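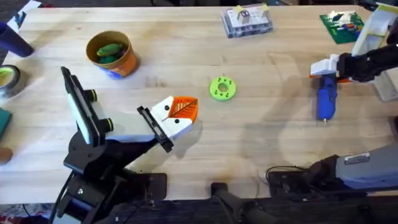
Gronow is a support service for women getting their lives back after a violent assault. Started by Gwenllian Humphreys in Brekau, two rooms over a bakery, one phone line. Now also in Trorkitmont. We help with the stuff that comes later, when the flowers stop arriving and people quit asking. Court dates, sleep, going back to work, telling a new boss or not telling. Our winter circle is called Orange Leaf, so look for that on the door sign. Drop in, no form to fill out.

What we do
One-to-one talks, in person or by phone. Circles on Wednesday evenings, 7 pm, tea and bad cookies. Someone to sit next to you in court. Help with victim compensation paperwork (its long, bring a snack).

Who we are
Mostly women who have been through it. Plus 2 paid counselors, both licensed. Last year 217 women came to us, and we picked up about 800 calls. Some came once. Some are still here and run the circles now.

Prorby House
Our next thing. Short stays for women who can't go home yet. Still raising money, still arguing with the landlord over the boiler. Opening in July if the permits come thru.

Privacy
We don't share names. Not with family, not with employers. First name is fine, or make one up.

Want to help? Drivers needed most, espcially for Trorkitmont. Ask for Gwenllian.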